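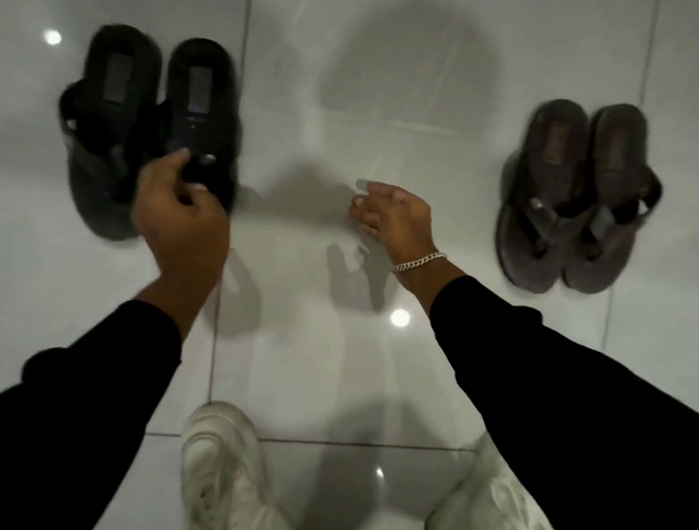
Visite chez Korarska, journée portes ouvertes

J'écris ce compte rendu en français, qui n'est pas ma langue, alors je demande un peu de patience pour les fautes. Je suis Oğuzhan Sönmez et je m'occupe de la mise en rayon dans un magasin de chaussures. Mon patron voulait savoir si une machine peut déjà ranger à notre place.

L'atelier se trouve derrière la gare de marchandises. Nous étions 9 visiteurs, et Laurinda Azevedo nous a guidés pendant toute la matinée. Elle a commencé par les tâches du sol, c'est-à-dire remettre les paires côte à côte, les pointes dans le même sens. Pour moi c'est un geste de deux secondes. Pour leur bras articulé, qui s'appelle Plarora, c'est un long travail.

La première difficulté est la prise. Une tong est plate et sa bride est souple. Une personne glisse les doigts sous la bride sans y penser, mais la pince doit choisir un point, descendre, fermer, et souvent recommencer. Pendant la démonstration, il a fallu trois essais pour une seule tong. La deuxième difficulté est le carrelage poli : les lampes y font des reflets ronds, et le logiciel les prend parfois pour des objets. Horațiu Hodoroagă, qui règle les caméras, m'a dit qu'il préfère un sol mat, mais que les clients ont rarement un sol mat.

J'ai demandé comment la machine distingue deux paires de couleurs sombres, par exemple une noire et une brun-gris. Il m'a répondu que cela dépend beaucoup de l'éclairage. Chez nous aussi, le soir, je me trompe.

Ensuite nous avons vu le chariot Bostar, qui transporte des boîtes fermées jusqu'à la réserve. Cela marche très bien, je dois le reconnaître. Les boîtes ont toutes la même forme.

À mon patron j'ai écrit ceci : pour le transport, oui, on peut demander un devis. Pour ranger les sandales que les clients laissent par terre, pas encore. Madame Azevedo prévoit une nouvelle démonstration en février et je me suis inscrit.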